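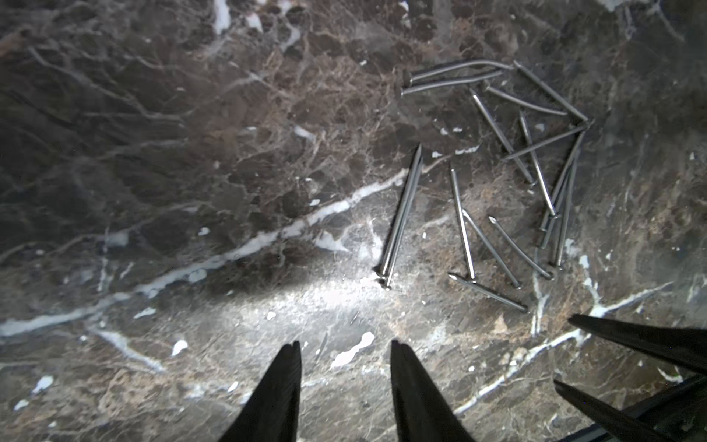 Parviz Nouri　21:14
指先の平行を先に見たほうがいいです。カメラの校正やり直すのはその後。釘みたいな細いものだと、先端が少し開いてるだけで軸が逃げます。うちも同じ症状でカメラばっかり疑って、4月まるまる潰しました

Larysa Shevchuk　21:20
スレ主です、早速どうも。症状もう一回書いときます
・左アームだけ、釘をつまんで持ち上げる途中で釘が回る
・右は同じ設定で問題なし
・指はWornumの細いやつ、左右とも同じロット
・左の開閉回数カウンタ 1,571、右は246
左ばっかり使ってるので差がついてます。平行は目視だけ。すきまゲージ持ってないんですけど名刺とかでもいけます?

Parviz Nouri　21:23
名刺でいいです。閉じて根元と先端に挟んで、抜くときの重さを比べる。先端だけスカスカなら指の取付ねじ。電源落としてからやってくださいね

Fulgencio Cuesta　21:31
横からすみませんが指じゃないと思う
明るいところの釘って、光って軸の向きがカメラから読みにくいんですよ。向きが何度かずれたまま掴みに行く→斜めに噛む→持ち上げで回る。照明を先に直すべき。指のねじは最後でいい

Esmaeil Kiani　21:35
＞Fulgencio
でも右は平気なんでしょ。照明は左右共通では

Fulgencio Cuesta　21:38
共通でも角度が違う。左の手首カメラからだけ反射がまともに入る配置はある。全体の写真ないと何とも

Larysa Shevchuk　21:52
全体です。左のケーブルがちょっと邪魔そうなのは自覚あり
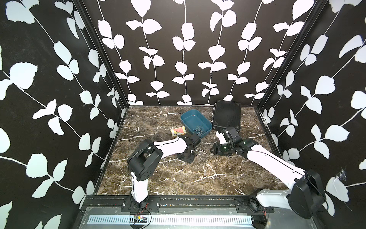

固定カメラから。左右のアームと奥の青トレイ

Esmaeil Kiani　21:58
左のケーブル、関節のとこで輪になってますね。手首を回しきったときに突っ張ってないか見たほうがいい。引っ張られると手首が最後にちょっと戻る。地味に効きます
あと左手前に下がってる基板、固定してます? 赤黒の線に基板の重さがかかってるならコネクタ抜けますよ

Larysa Shevchuk　22:04
基板は…してないです。結束バンドで仮止めします
ケーブルは手首を端まで回してみて確認。今からやる

Parviz Nouri　22:06
順番だけ。指→ケーブル→照明でお願いします。一度に全部さわると何が効いたか分からなくなるので

Fulgencio Cuesta　22:09
自分なら照明→指→ケーブル。照明は紙一枚かざすだけで試せるんだから一番早いでしょ。ねじ触ったら原点取り直しになるよ、あの指は

Larysa Shevchuk　22:41
とりあえず報告。照明は後にしました、すみません
名刺テスト、左は先端だけするっと抜けた。根元はきつい。右は両方同じ重さ。取付ねじ、片側が指で回るくらい緩んでました……
締めて原点取り直し。ケーブルは端まで回すとやっぱり張るので、クリップひとつ外して余裕を作りました。基板も仮止めずみ 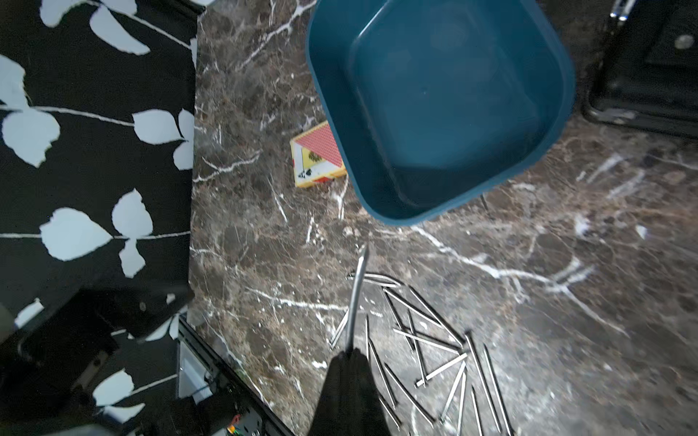

で、そのあと左だけで同じプログラムを続けて回して、83回中、回ったのが2回。さっきまでは体感で半分近くダメだったのでだいぶ違います。ただその2回とも明るいところから拾ったときで、Fulgencioさんの言うのもあるかも

Fulgencio Cuesta　22:45
ほら。残りはそれだよ
薄い紙をライトの前に一枚、あとは露光を少し下げる。自動露光のままなら切って。位置決めの途中で明るさが変わると追いかけてしまう

Parviz Nouri　22:50
2回なら運の範囲でもあるので、もう少し回してから決めてもいいのでは。ねじは緩み止め塗りました?弱いほうで。強いの塗ると次に指を替えるとき泣きます

Larysa Shevchuk　22:53
塗ってないです。明日買ってくる
自動露光はオンのままでした。固定にしまし

Larysa Shevchuk　22:54
↑途中で送っちゃった。固定にしました。紙も明日

Jamshid Bahrami　23:10
いまさらですけどWornumの指、締め付け後は一晩おいて増し締めしたほうがいいです。うちのDirnomitzのセルでも翌朝見ると片側だけ戻ってることがあって、点検表に「指ねじ・名刺」って欄を足しました。開閉200回ごとに見てます

Esmaeil Kiani　23:16
200は多くないか。うちは週一で足りてる

Jamshid Bahrami　23:19
拾うもの次第かと。樹脂の部品なら週一でいいけど、釘は先端で強く挟むので

Larysa Shevchuk　23:25
じゃあ朝に増し締めして、しばらく200でやってみます。右もついでに見るます。原点の値は控えたので、明日同じとこに戻るかも確認して書きます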